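Section 4: Setting Up and Recording Wrist-View Demonstrations

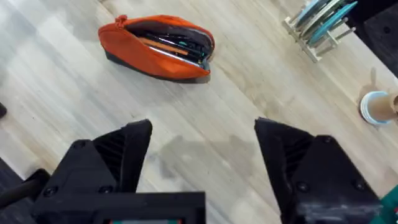
Figure 4-1. Wrist view with the fingers open. Pencil case, disc rack and tape on the tabletop.

By now you should have the arm bolted down, the Rekel software talking to it, and the home position saved (Section 3, if you skipped ahead, and we know some of you do!). What follows is the part most people came for: recording the demonstrations that the Usura method learns from. Take your time with the first few. A careful afternoon at this stage will save you a good deal of puzzling over training curves later on.

The method works from the wrist camera alone. There is no overhead view to fall back on, so whatever the wrist camera misses, the policy misses too. Figure 4-1 is a good one to keep open beside you while you work, because both fingertips are in view with bare wood between them, and the objects sit well beyond the tips.

4.1 Before you record

1. Send the arm to its home position and open the gripper all the way.

2. Open the live view in Rekel and look for both fingertips. They should come up from the bottom of the picture, one on each side. If one of them is missing, go back to the mounting steps in Section 2 and loosen the camera bracket a little (a quarter turn is plenty).

3. Lay out your objects. We like a mix of soft things and stiff things, such as a zippered pencil case along with a small rack of discs. Leave the pencil case open or closed as you please, but write down which, and keep it that way for the whole batch.

4. Check the lighting. A soft shadow of the gripper on the table is fine, and we have come to rather like having one, as you'll read in 4.3. A hard black shadow that hides an object is another matter. Move the lamp.

5. Name the batch and set the episode count. The default is 100.

Note: Please don't tidy the table down to a single object. Our early batches were very neat, and the policies trained on them got flustered the moment a roll of tape was set down nearby.

4.2 Recording an episode

1. Press Record and wait for the tone.

2. Guide the arm toward the target at an easy pace. Try to approach with the gap between the fingers centered on the part you mean to grasp.

3. Close the gripper, lift, and hold still until the second tone. It feels like a long wait the first few times, we know.

4. Set the object down somewhere new, open the fingers, and return home.

5. Mark the episode Keep or Discard. A fumble that you recovered from is a Keep. A fumble that ended with things on the floor is a Discard.

Caution: Keep your free hand out of the space between the fingers whenever the arm is powered, even when the gripper is open and standing still. Use the Pause button before you rearrange anything on the table.

Caution: Do not grasp a pouch by its zipper pull. The pull can work its way into the slots on the inner face of a finger and is a nuisance to get out.

4.3 How many episodes are enough?

We get this one a lot, so it deserves a proper answer. On the Lins tabletop tasks, we trained the same policy on 100, 500 and 700 episodes. Going from 100 to 500 made a large difference in how often the gripper lined up on the first try. Going from 500 to 700 made hardly any, and we now stop at 500 unless the objects are very unusual.

The shadow turned out to matter more than we expected. When we blurred it out of the training pictures, the policy tended to close the fingers too high above the table. Our best guess is that it uses the shadow to judge height, though we haven't tested that as thoroughly as we'd like.

If your own results look poor after a full batch, replay 13 episodes picked at random before you record any more. Look for a bracket that has slipped or a target that always sits on the same side. To send us a batch for review, use the Export for Arkberg Support option, described in Section 6.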